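Bench surfaces and clearances: notes for the Nandcombe session
Sep 6, 2024

Slide 1. Title
Leave up while people sit down. Handout is the two-page table of clearances. Questions at the end, except on units, which can be asked as we go.

Slide 2. Scope
Layout of shared benches in small teaching and testing labs. Not fume cupboards, not cold rooms. Figures come from the Nandcombe refit and the earlier one at Hekau. Both sites had fixed services along the back wall, so depth was the only free measure.

Slide 3. Depth
Old benches at Hekau were set out for hand work and a single balance. Boxed instruments came later and took the back half. Working strip left at the front was 245 mm at the worst point. Too narrow for an open notebook and a rack together. Say this slowly, it is the number people write down.

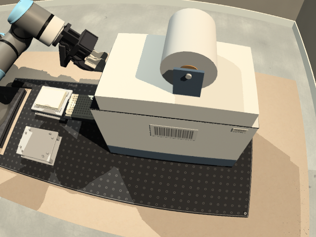 Large boxed instrument with a flat lid and a roll lying on top.

Slide 4. Tops of instruments
Flat lids get used as shelves. Survey sheet had a column for this and it was filled in on more than 27 visits. Two problems: vents covered, and items moved each time the lid is opened. Proposal is a shelf rail at eye height, fixed to the wall and clear of the lid swing. Check the lid swing with the lid fully open. Drawings often show it shut.

Slide 5. Vents and rear gap
Read the maker's sheet first. Where it gives no figure we left a hand's width and measured the temperature behind the unit over one working day. Hendricks supplied the loggers. Do not go into the logger settings unless asked, they are in the appendix.

Slide 6. Back panels
Perforated panel against plain board. Perforated takes hooks and can be changed without drilling. Plain wipes down faster. At Nandcombe we put plain behind the sinks and perforated elsewhere. Cleaning staff asked for the bottom edge to be lifted off the bench so a cloth goes under it. Done in November, cheap.
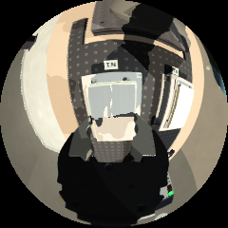 Dark panel with evenly spaced small circles, seen beyond the gripper.

Slide 7. Worktop materials
Three in the trial: wood, cast resin, steel sheet. Wood is quiet and easy to repair, but needs sealing at the cut ends. Resin is heavy; check the floor loading. Steel marks early and then stays much the same. Trial ran for 14 weeks. Zevunik sealant was used on all the wooden pieces, one coat more than stated on the tin.
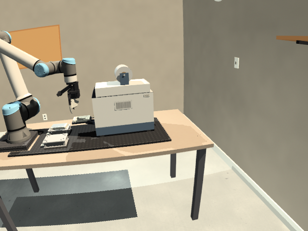
Wooden table, with an arm on a dark base plate at the left end.

Slide 8. Fixing loads to a top
Point loads near an end need a plate and a leg close by. Ask where the nearest leg is before agreeing a position. Bolts through, washers both sides, no wood screws. Retighten after seven days.

Slide 9. Costs
Skip if short of time. Table is on the handout. Shelf rail and panel are separate lines because they came from separate budgets.

Slide 10. Open points
Cable routes under the front edge. Bench height for seated users. No data on either yet.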